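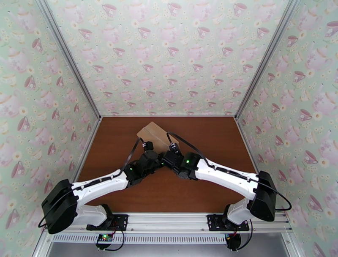 Trerkedel is a program for coordinating two robot arms that share a single table. It decides which arm may move, how far, and for how long before the other is allowed to object. Its main concern is the strip of tabletop both arms can reach, known in the manual as the parlor. Arms mounted side by side on one front rail will meet near the middle sooner or later, and with the two wrists almost touching in front of a flat tan sheet, most of the planner's work has to be done in a very small space. The teacup wallpaper behind them is not modeled.

History

The program began at Morville as a patch to an older planner called Barbu, which had been written for one arm and treated a second as furniture. This worked well until the furniture moved. Felicidad Tiongson replaced the collision check with a reservation table over the course of a January, intending to put the old one back afterward. The reservation table remains in use. The old check is still in the source, commented out, under the heading "temporary."

Operation

Trerkedel divides the space above the table into 1413 cells. Before moving, an arm must reserve every cell it expects to pass through, and it gives each one back on leaving. Where both arms want the same cell, the one with less distance left to travel goes first. Ties go to the left arm, a rule the manual describes as "provisional" in every edition.

A reservation lapses after 32 planning cycles if the arm has not moved. Early versions had no such limit, and two arms could hold each other's cells until someone went home. The log called this condition "negotiating."
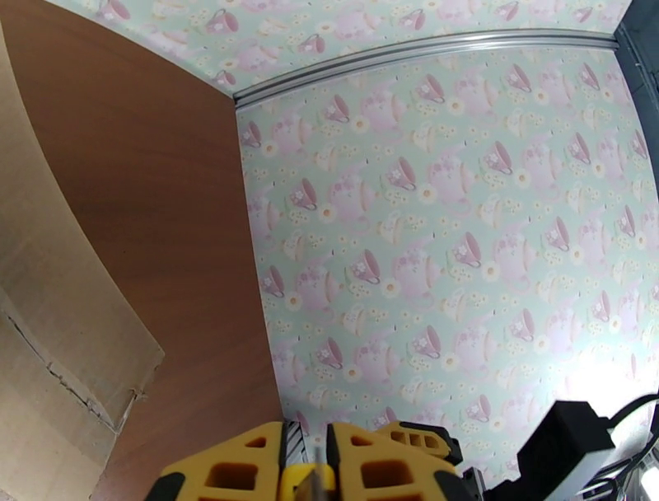
Perception is handled by a separate module, Pukance, which compares successive camera views and marks cells as free, occupied or unknown. Unknown cells are treated as occupied. Users have complained that this makes the arms timid around glare, and the standard advice is to move the lamp. Repeating patterns are another old grievance, as a matcher can slide one motif over and report the result with full confidence. Version 2 added a mask for fixed walls, drawn by hand.

Reception

The program is generally considered reliable and slow. Its configuration file runs to 594 lines, many of them concerned with cable slack, and a setting named "politeness" is widely copied between installations at its default value. Tiongson has said that it should have been called "timeout."

See also: Barbu (planner); Pukance; Reservation table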